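Kudo: a small dish rack data set for chore robots

README, version 2
Last changed: 2020-12-30

What this is

Kudo holds recordings of a robot arm moving dishes between a table and a wire dish rack. I made it to have some material for one question: can a machine do the dishes yet, at least the part after washing? My answer for the moment is "sometimes, if the dishes are kind". The data is there so that other people can disagree with me.

There are 984 episodes. Each one is a single try at a single object, from the moment the arm leaves its rest position until it comes back. Failed tries are kept. Please do not remove them before you report a success rate, or else say clearly that you did.

What is inside

episodes/ one folder per try, with the wrist camera pictures and the joint positions
labels.csv one line per try: object type, start place, goal place, result
splits/ the train and test lists
tools/ small scripts for reading the files (Python 3)

The result column has the values ok, dropped, missed, wrong_slot and stopped. "Stopped" means that I pressed the button myself. I did this when the fingers pushed on the rack and the whole rack began to move. It should be counted as a failure of the robot, even if the object was still fine.

Objects

Bowls, cups, plates and clear plastic tumblers, all ordinary kitchen things of different age. The test list has 47 episodes with objects that do not appear in the train list. This is a small number and I would be careful with any conclusion drawn from it.

What I learned so far

Plates standing in the rack are the worst case. When they are packed tightly there is hardly any room for a finger between two rims, and a person solves this by tilting the first plate a little with the thumb. My arm has no thumb. The policy I trained with the Drenell code learned to push from the side, and often took hold of 2 plates instead of one.

Clear tumblers are a different trouble. The arm can hold them well, but the camera sees the wires through them, so the grasp point jumps from one picture to the next. Colouring the tumblers would help, but then it is no longer a kitchen.

Bowls go better than I expected, also when they lie on their side. The foot ring gives the fingers an edge to find.

For speed, a person is still far ahead. I did not measure this properly, so there is no figure for it in this card.

Known problems

- In the episodes from March the gripper position is written with a delay of 10 frames. The script tools/fix_delay.py corrects it. I left the original files as they were.
- The light changes during the day and I did not control it.
- Object type "cup" was also used for jars in the early labels. I corrected the ones I found.
- There is no force sensor. If you want to study how hard the gripper holds, please look for another set.

Not included

Washing, drying, wet dishes, knives, and anything in a cupboard. A model that does well on Kudo has not learned to clean a kitchen, and I ask you kindly not to write this in a press text.

Licence and use

Free for research and teaching. For use in a product, write to me first through the Isent project page. If you publish something, please give the name and version of the set.

Sample view, wrist camera
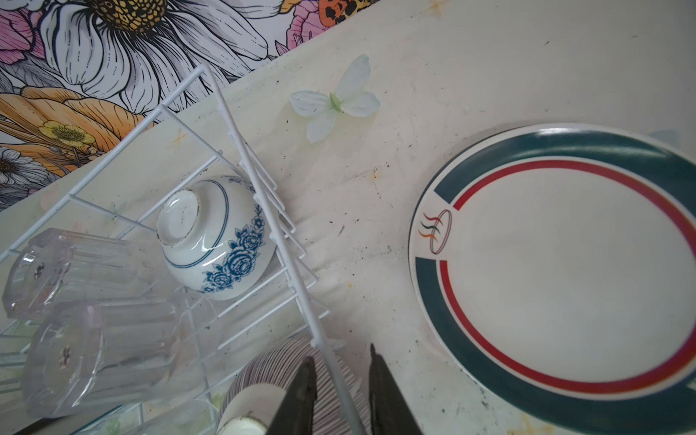
Zorkarard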